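Selling second-hand clothes online: speaker notes
Woltstead Library evening talks, 23 Nov 2021
Speaker: Wanda Delacroix

Wait for the tea urn to finish. You cannot compete with it.

Start with the coat. Bought it for £7, listed it at £40, sold it for £2 more than I paid once the buyer had finished being charming at me. Pause for sympathy. If none comes, carry on.

Who has sold anything online before? Hands up. Who has sold it twice, having posted the first one to the wrong person? (Keep my own hand up.)

Titles. People type what they want into a box, and what they want is brand, garment, colour, size. They do not type "stunning". Read out my early listing for the Honard cardigan, the one with four adjectives and no size. It had 2309 views, nearly all of them mine.

Sizes. A 14 is an opinion. Measure flat: armpit to armpit, waist, inside leg, shoulder to hem. Put it in the listing in inches and centimetres or you will be asked for whichever you left out, usually at midnight.

Condition. "Worn once" means nothing if it was worn once to paint a shed. Bobbling, missing buttons, shortened hems, say the lot. I had a Witine dress come back over a mark by the zip that I had decided was part of the pattern. I paid the postage both ways and thought about my character.

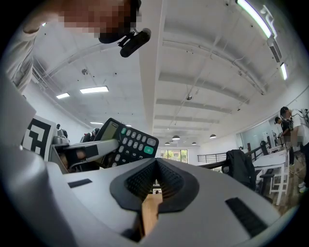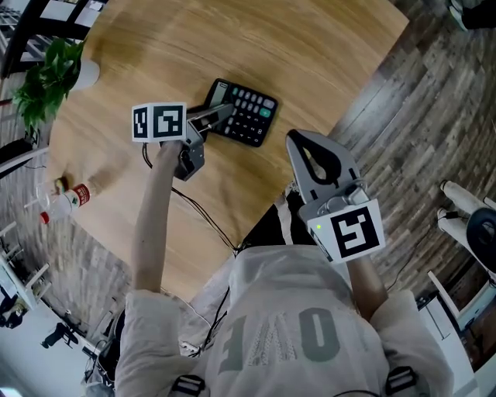

Postage. Weigh the parcel packed, not the jumper on its own. Ask Dineo Fourie to stand up here, as she does boots and has strong views on boxes. Give her two minutes. She will take more than 7, so sit down.

Combined postage: offer it, but work out the sum before you say yes. Two light tops, fine. A top and a Ní Bhriain winter coat is a different conversation.

Messages. You will get "is this available" about a thing listed as available. Reply "yes". You will also get "what's the lowest you'd take". Have a number ready and never type it when tired.

Returns. Skip if running late. Otherwise: be polite, be quick, keep your proof of posting in one place. Mine lives in a biscuit tin.

When to list: coats before it gets cold, swimwear before anyone has booked anything. I put a sundress up in February and it went in a day, to Aberdeen.

Questions. Someone will ask about tax. Say I sell my own old clothes and point at the leaflet by the door.

Remember to take the clothes rail home this time.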